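Magazin | Robotik | Antriebe | Sicherheit | Archiv | Abo

2. Mai 2020
Von Lingyun Cui

Wenn das Kabel den Nullpunkt verschiebt

Der Fehler trat zum ersten Mal im Februar auf und dauerte weniger als eine Sekunde. Ein zweiarmiger Versuchsaufbau bei Nureven fuhr aus der Ruhelage in die Bereitschaftsposition, der rechte Arm überschritt seine Sollbahn, und das Handgelenk schlug gegen den Greifer der Gegenseite. Die Steuerung meldete Schleppfehler an Achse 6 und schaltete die Antriebe ab. Verletzt wurde niemand. Am Gehäuse blieb eine Druckstelle, im Protokoll eine Zeile.

Auffällig war, was im Protokoll fehlte. Die Kollisionsüberwachung hatte keinen Eintrag erzeugt. Nach ihrer Rechnung lagen die beiden Arme zum Zeitpunkt des Kontakts noch eine Handbreit auseinander. Die Überwachung arbeitet mit einem geometrischen Modell der Glieder, das aus den gemessenen Gelenkwinkeln fortlaufend aktualisiert wird. Stimmen die Winkel nicht, stimmt auch der Abstand nicht.

Der erste Verdacht fiel auf die Software. Kahsay, Zulieferer der Bewegungssteuerung, hatte kurz zuvor eine neue Version der Bahnplanung ausgeliefert. Das Team spielte die alte zurück und wiederholte die Fahrt 400-mal ohne Befund. Damit schien die Sache erledigt. Zwei Tage später trat der Schleppfehler erneut auf, nun unter der alten Version und bei verringerter Geschwindigkeit.

Erst der Vergleich der beiden Encoder im Handgelenk brachte eine Spur. Motorseitig war der Verlauf glatt. Abtriebsseitig zeigte er Sprünge, stets in derselben Richtung und stets dann, wenn der Unterarm nach außen gedreht wurde. Bei dieser Drehung wird die Leitung zum Greifer am stärksten gebogen.
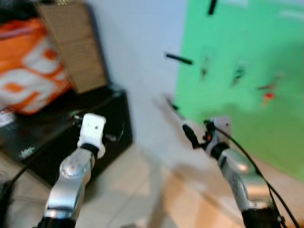
Beide Arme in Vorhaltung. Am rechten Arm läuft das schwarze Kabel im Bogen hinter dem Greifergehäuse heraus und außen am Glied hinab.

Eine außen geführte Leitung ist in Versuchsaufbauten üblich. Sie lässt sich schnell tauschen, und der Greifer kann gewechselt werden, ohne das Gelenk zu öffnen. Der Nachteil liegt in der undefinierten Schlaufe. Ihr Radius hängt von der Armstellung ab, und die Zugkraft wird dort eingeleitet, wo die Leitung befestigt ist. Im vorliegenden Fall war das der Stecker. Eine separate Zugentlastung sah die Montageanweisung nicht vor.

Im Prüfstand ließ sich der Effekt nachstellen. Unter Zug hob sich der Stecker auf einer Seite an, und der Übergangswiderstand der Masseverbindung stieg. Da Greifer und abtriebsseitiger Encoder dieselbe Masse nutzten, verschob sich beim Anlaufen des Greifermotors das Bezugspotenzial. Der Encoder verlor einzelne Inkremente. Die Steuerung regelte auf einen Winkel, den das Gelenk nicht hatte, und erreichte irgendwann die Fehlerschwelle.

Diese Schwelle war der zweite Teil des Problems. Sie stand auf 2000 Inkrementen. Der Wert stammt aus einem Parametersatz von 2006, der für ein größeres Gelenk mit gröberem Getriebe angelegt und seither von Projekt zu Projekt übernommen worden war. Für das alte Gelenk war er angemessen. Am neuen ließ er eine Abweichung zu, die den Sicherheitsabstand zwischen den Armen vollständig aufzehren konnte, bevor überhaupt abgeschaltet wurde.

Die Plausibilitätsprüfung zwischen beiden Encodern hätte den Fehler früher erkennen können. Sie war vorhanden, wirkte aber nur beim Einschalten. Im laufenden Betrieb verließ sich die Kollisionsüberwachung allein auf den abtriebsseitigen Wert — auf genau das Signal also, das gestört war. Das Prüflabor Stavley, das den Aufbau anschließend begutachtete, stuft diese Anordnung als Fehler gemeinsamer Ursache ein: Regelung und Überwachung fallen mit demselben Sensor aus.

Nureven hat drei Änderungen vorgenommen. Die Greiferleitung wird unterhalb des Handgelenks mit einer Schelle abgefangen, der Stecker bleibt zugfrei. Der Encoder erhält eine eigene Masseführung. Die Plausibilitätsprüfung läuft jetzt in jedem Regelzyklus und löst bei Abweichung einen sicheren Halt aus. Die Schwelle für den Schleppfehler wurde neu berechnet und wird künftig je Gelenktyp hinterlegt.

Offen ist die Frage der Lebensdauer. Die Schelle verlegt die Biegung der Leitung auf einen kürzeren Abschnitt. Im Projekt Ukham, das mit baugleichen Handgelenken arbeitet, läuft dazu ein Dauerversuch mit wechselnder Drehrichtung. Ergebnisse liegen noch nicht vor. Bis dahin gilt für beide Aufbauten ein verkürztes Wechselintervall, und der Aufenthalt im Schwenkbereich ist bei eingeschalteten Antrieben untersagt.

Kontakt | Impressum | © 2020 Alle Rechte vorbehalten | Nach oben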